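Journal Articles Authors Search
Repair Studies > Articles > Access in desktop cases

3.2 Drive bay and board access

Cases were assessed lying on one side with the side panel off. The drive carrier is blue, which sets it apart from the grey metal of the cage.

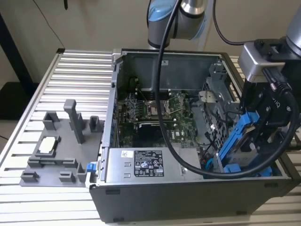

Lenuța Nistor objected that colour helps only those who already know which parts are meant to come out. Her point was kept in the scoring sheet as item 6. The board was scored separately: the CPU socket was empty, and the power supply was judged on whether its label could be read in place.

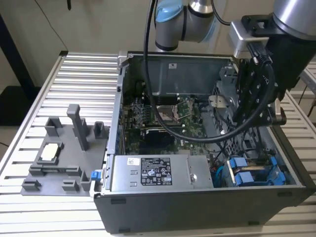 Figure 3. Open case with power supply, board and drive bay.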